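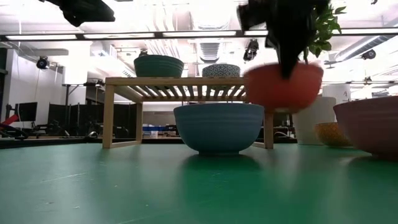 You give the bowl back full or you don't give it back at all, a reader informs me, and anyone who returns an empty dish to a neighbor was raised in a bus station. She had read my piece on block parties, which mentioned in passing that I'd rinsed out a neighbor's salad bowl and left it on the porch with a thank-you note. I thought the note was a nice touch. The letter ran to 2 pages and did not think so.

I've been turning this over for most of September and I've come to a position. The full-bowl rule is a fine old custom, I admire the people who keep it, and I would like it to stop.

Consider how it works. Someone on Retamal Street brings you soup when you have the flu. You get better, partly out of embarrassment. Now you own a debt in the shape of a bowl. You can't send it home with store cookies in it, as everyone knows the Stinero cookies on sight, and you can't send it home with soup, which would look like a correction. So you bake. You bake a thing you've never baked before, at ten at night, and you carry it across the street, and your neighbor lifts the foil and says oh, you shouldn't have, and means it. Then she transfers your lemon squares to a plate of hers so that she can hand back the wax paper, and you both stand there wondering if the wax paper counts.

It never ends. My mother kept one of these going with the house behind ours for the better part of my childhood. The dish in question was an oval thing with a chipped handle, and by the time I was in high school neither family could say which side of the fence it had started on. It just went back and forth like a tide. When those neighbors moved away the dish was on our side, and my mother took it hard. She felt she'd won by forfeit.

The defenders of the custom say that this is the whole idea. The debt is the friendship. If you ever squared up, you'd have no reason to knock on each other's doors, and soon you'd be waving from cars. I've heard this argument from smart people and I think there's something in it. I also notice it's the argument my phone company makes for a two-year contract.

What bothers me is what the rule does to lending. Ask around Drallthorpe for the loan of a big bowl, the kind you need twice a year for a crowd, and you will find people who would rather buy one. I was one of them last summer. I stood in the kitchen aisle at Stinero and paid for a serving bowl that I have since used once, and I did it with a perfectly good bowl sitting in a cupboard forty feet from my own front door, belonging to a woman who'd have been glad to hand it over. I didn't want to ask. Asking meant a cobbler. I don't have a cobbler in me every time I need to serve potato salad.

Multiply this by a town. The library here has a shelf of cake pans you can check out with your card, and it also lends a carpet cleaner, a sewing machine and a set of folding chairs. It printed in its newsletter that the shelf had 3734 checkouts in a year, against 2554 the year before. People love the thing. I've heard it praised for saving money and for saving cupboards, and I'm sure it does both, but my own theory is that people love it for the slot. You wash the pan, you put it through the return slot, and the slot doesn't expect a coffee cake. The slot has never once looked into an empty pan and then up at your face.

I know how that sounds. A town that would sooner borrow from a building than from the people next door has something a little wrong with it, and I say so as a man who has had the bundt pan renewed. But look at which way the blame runs. The neighbors were there first. They had the pans. We priced them out of the market with baked goods.

And the rule has only gotten worse with time, as rules do when the people who understood them die off and leave them to the anxious. I don't believe my grandmother's generation filled the bowl out of guilt. They filled it with whatever was around: six eggs, some beans, the end of a ham. Sending back a few tomatoes in August was less a gift than a way of getting rid of tomatoes. Today the same gesture has to be homemade, free of nuts, and presentable enough to have its picture taken. A friend of mine got her dish back with a hand-lettered card listing the ingredients and a small sprig of something tied to it. She said it was like being served papers by a florist.

The counter at Pema, where I go to complain about things over coffee, is split on the matter. One regular holds that you may return a bowl empty if it's been less than a day. Another says you can put money in it, and was shouted down. The woman who pours says she solved the whole problem years ago by lending out only dishes she hates, and then never asking for them. I thought that was cynical until I remembered a brown casserole she'd once pressed on me with unusual warmth. I still have it. I now understand that I'm supposed to.

So here is what I'd put in place of the old rule, if anyone were to ask, and so far the only person who has written in is the one who brought up the bus station. Bring the bowl back clean. Bring it back within the week, and bring it by hand, during daylight, and ring the bell. I was wrong about the porch, I'll grant my reader that much. Leaving a dish on a step is what you do with a summons. Then stay for nearly as long as it would have taken to make the cobbler. Sit down if you're asked. Hear about the knee, and the gutters, and the son-in-law. It costs an hour, same as baking, and there's no foil.

Some people will find that this is harder than lemon squares. I do. There are afternoons when I'd much prefer to cream butter in my own kitchen than learn any more about those gutters. But the visit is the part the defenders keep saying they're protecting, and it seems to me that the food has been letting us skip it. A warm plate is a terrific excuse to stay on the doormat. You hold it out, they take it, your hands are empty and you may go.

My reader closed by telling me she has a neighbor's mixing bowl in her house right now and that it's going home on Saturday with a dozen rolls in it. I wrote back and asked what kind. She hasn't answered, and I take it I'm not getting any.

As for the salad bowl, I went over on Tuesday to apologize for the note. We talked for an hour and a half. She sent me home with plums, in a bowl.

Sep 30, 2022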